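Olgate Tracker > Planning > Pick failures
Ticket: grasp planner refuses white block on couch scene, or goes in too high
Opened by: Ashraful Uddin
Assigned to: Eugénie Lebrun
Priority: normal (was high)
Status: open, workaround in place
Opened: March 30, 2019

Ashraful Uddin wrote:

Couch scene in sim, Franka on the pedestal, latest Miltov planner build. Task is pick the white block off the seat and put it on the board. Planner either says NO VALID GRASP straight off or gives a grasp that ends above the block, fingers shut on air. Then it carries on and does the whole place motion with nothing in the gripper, reports success.

Same task on the table scene is fine. Same block, same gripper config, same seed. Only thing I changed is the furniture.

Ran it 42 times overnight. 30 no valid grasp, 9 closed too high, the rest picked OK. Logs in the usual folder under couch_pick.

Expected: picks it, or at least doesn't claim success when it hasn't.

Eugénie Lebrun wrote:

Looking. Can you send the support surface the planner thinks it has? Should be in the debug dump under support_plane. Also which mesh are you using for collision, the visual one or the convex one?

Ashraful Uddin wrote:

Convex I think. Whatever the Litia importer does by default. Dump attached.

Eugénie Lebrun wrote:

OK well that's most of it. Convex hull of a couch is a big lump. The hull runs from the top of the backrest straight down to the front edge of the seat, so everything lying on the seat is inside the collision shape as far as the planner cares. Every grasp pose collides. Hence no valid grasp.

Doesn't explain the 9 though. Also the physics side must be using a diffrent mesh or the block would have been shoved out on load. Checking.

Yes. Physics uses the decomposed mesh, planner uses the hull. Two importers, two defaults. Great.

Ashraful Uddin wrote:

Swapped the planner over to the decomposed one. Better, no more flat refusals. Still get the high ones. Stopped the run at the end of the descent on one of them, before the close command, to check where the fingers are against the block.
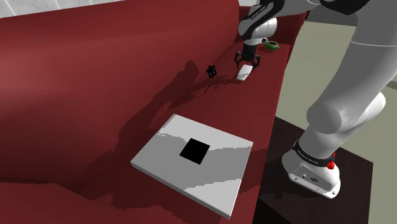
Planner log for that step says target reached, position error under tolerance. So the controller is doing what it's told, it's the target that's off. Block pose from sim ground truth and block pose from perception don't agree in z. x and y are fine, rotation is fine.

Mio Hoshino wrote:

Perception side here. Block height comes from the plane fit, we fit a plane to the support surface and sit the object on it. Works on a table. On a curved seat the fit gets pulled up by any bit of backrest left in the crop. Plane comes out tilted and too high, block goes up with it.

Also check your shadows. The arm throws big dark ones over the cushion and the segmentation sometimes makes an object out of them. Turn shadows off for one run and see if the object count changes.

Ashraful Uddin wrote:

Shadows off: phantom objects gone. Height error unchanged. So two seperate things, I'll open another ticket for the shadows.

Mio Hoshino wrote:

Good. Try a local fit then. There's a param, plane_fit_radius, default is unlimited. Set it to 5 cm round the object footprint. Needs the object mask dilated first or you fit to the block's own sides. Branch is local-plane, not merged, Maxence has it for review.

Maxence Barbier wrote:

Reviewed, two comments, nothing that stops you testing it. Don't use it with the board as the place target yet, the board is bigger than the radius and the mask leaks. Use ground truth pose for the place step for now.

Ashraful Uddin wrote:

Local fit plus decomposed mesh, place pose from ground truth. Reran the failing seeds, all pick. Dropping priority.

Still open:
- false success. Place step never looks at finger width. Wants a check after close, fail the task if width is at the fully shut value
- Litia importer default, should be decomposed for both or at least warn when the two don't match
- mask leak on the board

Eugénie Lebrun wrote:

I'll take the finger width check. Somtochukwu owns the importer, adding him. Don't close this till the branch is merged, the workaround only lives in your local config.

Somtochukwu Usman wrote:

Seen. Can't change the default, Vasseur scenes rely on the hull for speed. Can do the warning. Will be in the May release.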